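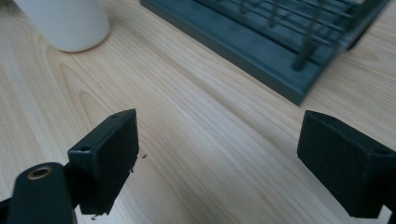
3.2 상판의 나뭇결과 빈 면의 역할

식기 정리에 관한 기존 논의는 대개 그릇과 건조대에서 출발한다. 우리는 출발점을 상판에 두었다. 컵 하나를 옮기는 짧은 동작에서도 손은 먼저 놓을 자리를 찾고, 그 자리는 언제나 어떤 표면 위에 있다. Walesham 주방 조사에서 가장 즐거웠던 발견도 바로 이 평범한 표면에서 나왔다. 밝은 색 나무 상판은 들여다볼수록 이야깃거리가 많은 재료였다!

조사 대상은 식기 건조대와 흰 컵, 그리고 그 주변의 상판이다. 건조대는 받침 쟁반 위에 가는 금속 살이 늘어선 형태로, 짙은 청회색이 옅은 나무색과 뚜렷하게 갈린다. 이 대비 덕분에 기록자들은 건조대의 가장자리를 거의 망설임 없이 짚어냈다. 흰 컵은 사정이 달랐다. 밝은 상판 위에서 무광의 흰 몸체는 경계가 부드럽고, 바닥이 닿는 곳의 가는 어두운 선이 위치를 읽는 단서가 된다. 같은 상판이 한 물건은 또렷하게, 다른 물건은 은근하게 보여 준다는 점이 우리에게는 무척 흥미로웠다.

기록 방식은 Kaijage 표기법을 따랐다. 건조대의 앞변을 기준선으로 잡고, 컵이 놓인 자리와 비어 있는 자리를 따로 적는다. 한 회의 정리 기록은 600초로 제한하였으며, 모두 61회분을 모았다. 기준선에서 200 mm 안쪽을 '근접 구역', 그 바깥을 '여유 구역'이라 부른다. 식기의 종류와 재질은 이 절에서 구분하지 않는다.

여유 구역의 상판은 그림 2에 제시하였다. 나뭇결은 좌우로 길게 흐르면서 완만하게 물결치고, 위쪽에서는 부드러운 아치를 그리며 올라간다. 아래로 갈수록 결은 곧고 촘촘해진다. 위쪽 가운데 부근에는 작고 희미한 어두운 점이 하나 있다. 이런 흔적은 8월 예비 조사에서 예상 밖의 쓸모를 보였다. 기록자들이 "점 옆", "아치 밑"처럼 결과 흔적을 이정표 삼아 위치를 말하기 시작한 것이다. 줄자를 대지 않은 메모에서도 자리를 되짚을 수 있어, 본조사에서는 이 어휘를 Plekitz 색인에 정식으로 넣었다.
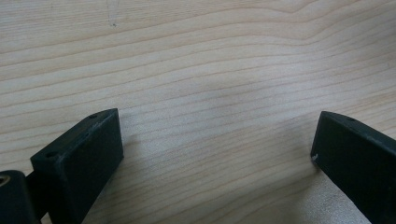 그림 2. 옅은 색 나무 상판의 결. 위쪽의 굽은 결과 아래쪽의 촘촘한 결이 대비된다.

결의 방향은 물건을 놓는 각도를 해석할 때에도 도움이 된다. 건조대의 앞변이 결과 나란한지 비스듬한지를 적어 두면, 건조대를 돌려 놓은 경우와 기록자가 선 자리를 바꾼 경우를 나누어 볼 수 있다. 다만 굽은 결이 있는 부분에서는 기준 방향을 하나로 정하기 어렵다. 우리는 곧은 결이 이어지는 부분만 각도 기록에 사용하고, 아치나 소용돌이 모양이 나타나는 부분은 위치 이정표로만 썼다.

조명도 함께 살폈다. 고르고 부드러운 빛 아래에서도 상판에는 유난히 밝게 뜨는 부분이 생기고, 그 안에서는 결이 옅어 보인다. 이러한 부분의 메모는 기록자 2명이 따로 읽은 뒤 대조하였다. 무늬가 없는 Plastis 상판에서는 같은 어휘를 쓸 수 없으므로, 해당 표면의 위치 표기는 3.3절에서 별도로 다룬다.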